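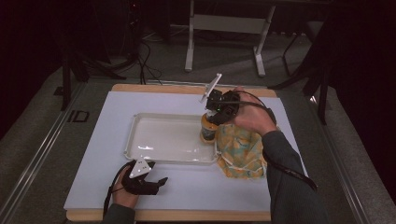
Teaching by hand: Karim Fahmy on collecting examples for Lolo

5 min read

Search articles, people, topics Go

Karim Fahmy spends most of his working day moving small objects on and off a tray. He holds a gripper in each hand, picks something up, puts it somewhere else and does it again. The recordings go to Lolo, the learning system that Bririco has been building since June.

"It's the slow part of the job and it's most of the job," he says. "The training run goes overnight. The examples take weeks."

Fahmy came to Bririco from Zavwood, where he programmed arms to stack flat-pack shelving. Every position there was written down in advance. If a panel arrived 9 millimetres out of place, the line stopped and he walked over to fix it.

"With Lolo I don't write positions. I show it what I'd do, and I show it with the cloth in one spot, then another spot, then bunched up differently. It has to cope with all of them."

The cloth gets a lot of attention. A tray has the same shape every time you look at it, he says, but a patterned cloth pushed into a heap is new on every try, and it changes again when something is set down on it or lifted off.
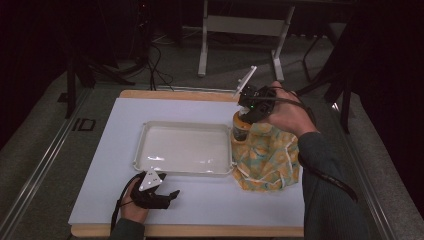 How many examples does one task need?

Fahmy's rule is 100 to see whether the task is worth doing at all, and 3000 before he expects Lolo to manage it with objects it hasn't met. The tray and cloth task was at 1499 when we spoke.

He doesn't keep every recording. A colleague, Probert, goes through them and throws out the ones where the operator hesitated or went back for a second grab. The two of them disagree about the second grabs.

"Probert wants them gone. I'd keep a few. If the system never sees anyone recover from a bad grip, where's it going to learn that? We've settled on a separate folder, and we'll train with it and without it and compare."

The grippers took some getting used to. Fahmy says new operators tend to move as though the tool were their own fingers, quickly and at odd angles, and an arm can't always follow. He asks people to slow down and keep their wrists in a comfortable range. He also asks them to decide before they start which hand is doing the work and to park the other one.

"People fidget with the spare hand. You watch the recording back and it's wandering all over the place. The system doesn't know that means nothing."

Glare is his other complaint. Glossy white trays throw back bright spots that shift as the gripper's own camera moves, and an early version of Lolo slowed down near them. He tried dimming the lights, then gave up and recorded under several different settings.

"A kitchen's going to have glare," he says. "It may as well get used to it here."
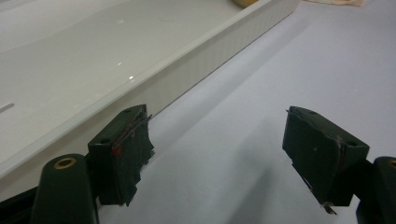 Wear and repairs

The pads on the fingers get the worst of it. Tape lifts at the edges and the wiring needs looking at, so Fahmy keeps a roll and a pair of scissors on the shelf and stops for repairs between batches. He notes each repair in the log, in case the grip changes afterwards and the numbers move with it.

Asked what he'd do differently, he says he would have started the log on the first day. The earliest recordings have no notes on which pads were fitted, and he's still working out whether they can be used.

Next on his list are lids.

Published 18 Mar 2022

Contact us | © 2022 Bririco. All rights reserved. | Back to top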